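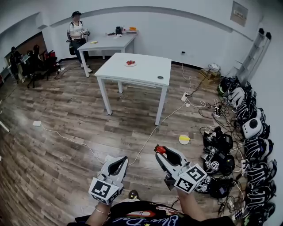 Dymphna Noonan told me to stop blaming the router and go look at the printer's address, and I wish I'd listened to her the first night. Her exact words in the thread were that every "printer offline" message she's ever chased came down to the printer moving house without telling anyone. So I'm writing the whole saga up in one place, for whoever gets stuck on the same thing.

The setup: a Lastmont laser printer on wifi in the back bedroom, an Ilura router in the hall, two laptops, and my husband's desktop, which is older than our dog. The printer worked fine from April until last week. Then it started dropping off every morning. Print a page at night, no trouble. Come back after breakfast and both laptops say Offline, even though the little wifi light on the printer is solid blue and it looks perfectly happy!

First try – turned everything off and on again. Fixed it until the next morning.

Second try – removed the printer from my laptop and added it back. Same deal, and now I had a second copy of it in the list called "Lastmont (Copy 1)", which my daughter then picked as her default, so her history essay sat in a queue going nowhere while she yelled down the stairs.

Third try – updated the driver. The download took 40 minutes on our connection (we're out past Urdale, don't laugh) and it changed nothing I could see except the icon.

Then Eoin Flanagan replied and asked if the desktop was dropping it too. Good question, and I hadn't checked. It was. So that's three computers all losing it at the same time, and I finally quit poking at my own laptop settings.

That's when I went back to what Dymphna said. I printed the network page from the printer's own menu (hold the info button for 6 seconds, let go, wait). The address on the page ended in 13. The address my laptop had saved for it ended in 4. Well, there you go. The router was handing the printer a new address overnight and the computers kept knocking at the old door.

What I did about it:

Logged in to the router, found the page called Address Reservation, picked the printer out of the list and reserved the one ending in 13. Saved it, restarted the router, restarted the printer.

Then on each computer I deleted every copy of the printer and added it again by typing the address in by hand. The desktop fought me on this and wanted the driver all over again, so I went and fed the dog.

Update, 17 Oct 2021: it's been fine every morning so far. Eoin says to look for a firmware update on the router too, and I will, once Stubbs (the dog) stops sleeping on the cable. One thing I still don't get is why scanning only works from my laptop and not my daughter's. If anybody has an idea, please post it below and I'll leave this ticket open a bit longer.

3 comments · 6 shares

Contact us | © 2021 Home Network Help Board | Back to top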